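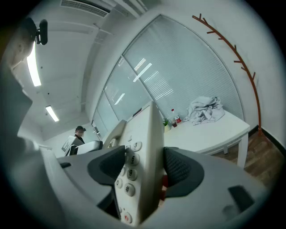
Desk telephones were supposed to be gone from our building years ago. That was the assumption our group started with, and it was the reason our first proposal got sent back with "how do you know?" written next to the opening paragraph. So the project became an attempt to find out which ordinary office phones are still in use on our floor, what people use them for, and whether the money spent keeping them connected makes any sense. The model you meet most often is the plain white kind with round off-white buttons, a curved handset resting in its cradle, and a key with a red symbol on it set down below the number keys. It is not a beautiful object. I went in expecting to recommend throwing the lot away, and I should admit that now because it colored how I asked my questions.

Background

The university bought its phones through a supplier called Jarley, and the lines run through a switch in the basement of the Dirkcombe building. Dirkcombe went up in 1934, and people on campus like to blame its age for everything that goes wrong with the wiring. I am not convinced. The telephone cabling was redone in 2000 according to the drawings we were shown, so whatever the trouble is, it isn't from the thirties.

Two years ago the central IT office announced that desk phones would be replaced by a calling app named Grernance, which runs on a laptop or a cell phone. The announcement promised lower costs, fewer missed calls and "a modern way of working together." We asked for the numbers behind the first two claims and were given a slide. The slide had an arrow on it pointing down next to the word "cost." It did not have an amount. I have kept a copy, and it is in the appendix so that readers can judge it for themselves.

Desk phones were meant to be handed in by the end of that October. Plenty of them weren't.

What we did

Our group was Niloufar Nazari, Benedikt Fröhlich and me. Niloufar handled the interviews, Benedikt looked at the technical side, and I did the observing and wrote the report. We talked to 20 people who work on the floor: office staff, teaching staff, lab staff and a few graduate students. We also left a paper log next to each phone in a shared room for 3 weeks and asked people to write down when they used it and for what.

I have doubts about both methods. The interviews depended on who was around and willing to talk, and people who care about telephones are more willing to talk about telephones. The paper logs were worse. One came back with a phone number and a drawing of a fish. Another had been used to keep score in some kind of game. We threw out the logs that were clearly useless and kept the rest, but a log that looks tidy can still be wrong. Someone in a hurry makes the call and forgets the paper.

We considered asking the IT office for call records from the switch, which would have settled a good part of this. The request form needed a signature from a department head and an explanation of how we would protect personal data, and by the time we had the first we no longer had time for the second. A group that takes this on after us should send that form in during the first week.

What people told us

The most common answer to "when did you last use the desk phone?" was some version of "I don't." Then the person would stop and come up with a case. Calling the front desk about a delivery. Calling the building office when the heat was off. Getting hold of someone whose extension you know by heart but whose cell number you have never had. Niloufar noticed the pattern early and added a follow-up question asking for the last two calls, incoming or outgoing. Nearly everyone who had first said they never used it could then describe at least one.

I would be careful with this. If you ask a person twice, you are telling them that the first answer wasn't good enough, and they may dig up a call from last spring to please you. Niloufar disagrees and thinks the second answer was the true one. We did not settle it.

Two people raised emergencies. Their argument was that a phone sitting in a room belongs to the room, and anyone there can pick it up, while a cell phone has to be unlocked and charged and in someone's pocket. It's a fair argument, though it assumes that the desk phone works and that the person picking it up knows what to dial. We asked both of them what to dial for campus security. One knew.

The strongest complaint about Grernance was that it rings in the wrong place. It follows you home on your laptop and it doesn't ring in the office at all when you are at lunch, so whoever is still sitting there can't pick up for you. The office staff minded this much more than the teaching staff did. Several of the teaching staff told us they had never set the app up and had no plans to. When I asked how students reached them, the answer was email.

What we saw

Shared rooms are where the phones hang on. In private offices they had mostly been unplugged and pushed onto a shelf or into a drawer. In meeting rooms and labs, they stay out because they are everybody's, and so it is no one's job to send them back. I think that explains more than any preference for the old way does. A phone that stays on a table for two years is not proof that people want it.

Benedikt tested the phones we were given permission to test. He lifted the handset, listened for a dial tone, called his own cell and then had someone call back. Some phones could call out but did not ring when called. We reported these to the help desk, and the reply told us that the devices were "no longer supported," although the department is still being billed for the lines. This is the one finding I would stand behind without any hedging, as we have the bill and the reply side by side.

He also tried the keys. On one phone the 6 had to be pressed hard or it did nothing, so any extension with a 6 in it came out wrong on the first try. The people who used that room knew to lean on it. Visitors didn't, and we watched a visitor give up and walk down the hall instead.

The cost question

The department pays a monthly fee per line. The Safavi report, an internal review we were allowed to read but not to quote at length, says that dropping the desk lines would save enough to cover the app licenses. We checked the addition and it is correct. What the review leaves out is headsets, replacement laptops and the hours the help desk spends on Grernance problems, and it treats every line as if it could be dropped, including the one in the elevator. I don't know if the savings would survive once those things are added in. I do know that nobody on the review seems to have tried.

On the other side, the staff who defended the desk phones talked about them as if they cost nothing, which is also untrue.

What we recommend

Take the phones out of private offices where they are already unplugged and stop paying for those lines. Leave one in each shared room, test it once a semester, and tape a short list of numbers beside it with campus security at the top. Fix or replace the ones that don't ring. If the department wants to go further than that, it should get the call records first.

Benedikt wanted to add a recommendation about moving the whole floor to a different app. I argued against it because we did not study any other app, and he agreed to leave it out. His notes on the subject are in the appendix after the slide, along with the interview questions and the logs we kept. The log with the fish is included too.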